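February 20, 2018
by Kane Partington

Finger pads and camera brackets on the gear cell

The gear cell was down for most of last week, and the notes I kept were scattered over three scraps of paper, so I am putting them in one place before I lose them.

The cell is two arms over a cloth-covered table with a round metal base plate between them. The job is to pick up gears and seat them on the plate. Each arm carries a small camera on a printed bracket at the wrist. The plate came from Drelley. The control software is Prustance, one version behind, and it is going to stay there until March.

The fault was slow drift in the place position. Each placement landed a little further off than the one before it, and after 100 cycles the gear would touch down with its bore clearly off target. Rehoming the arm changed nothing. Ilse Reinholz suggested checking the bracket screws before touching any calibration values, and she was right. Two of the four on the right wrist could be turned with fingers. The printed plastic creeps under the screw heads, the clamp relaxes, and the camera sags by a fraction of a degree.

I took both brackets off, fitted wider washers and put the screws back with threadlocker on the metal threads only. Keep it off the plastic. Some grades crack.
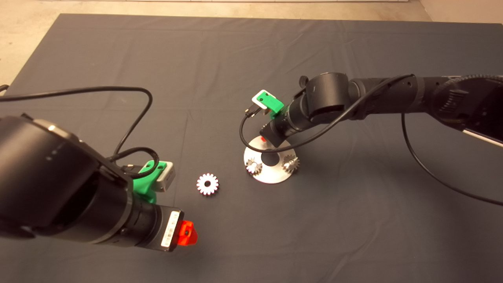

Cable routing was the second problem. The camera cable needs a loop with enough slack for full wrist rotation, and it must be fixed to the arm somewhere behind the wrist. If the loop is too short it pulls on the plug at the far end of the travel. If it is too long it drags on the cloth and can sweep a loose part out of position. I run the wrist to both limits by hand at low speed and watch the plug the whole time. Any movement at the plug means more slack.

With the cameras fixed I redid the hand-eye calibration on each side. The first set on the right arm was poor and I threw it out. The second was fine. Both files are saved under the cell name with the old ones kept next to them.

Then the finger pads. These are the black gritty pads on the inner faces of the red fingers. They wear along the edges first, where the gear teeth bite. Kerstin Wiegand changes hers at Esarbridge every 3,000 picks. I get roughly 1,000 before small gears start to rotate in the grip, but my closing force is higher.

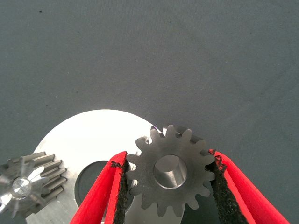

Replacement order: peel the old pad, scrape the adhesive, wipe with alcohol, let it dry, press the new pad on and leave it clamped overnight. Trim the ends afterward with a fresh blade. After that, rezero the gripper, as the new pad is thicker than the worn one and the closed position will be wrong.

I also brought the closing force down to 70 percent. Steel gears hold at that setting. I have not tried it with the plastic ones.

Still open: the washers need a recheck in March, and I owe Waltraud Thiele the revised bracket file with the thicker clamp wall.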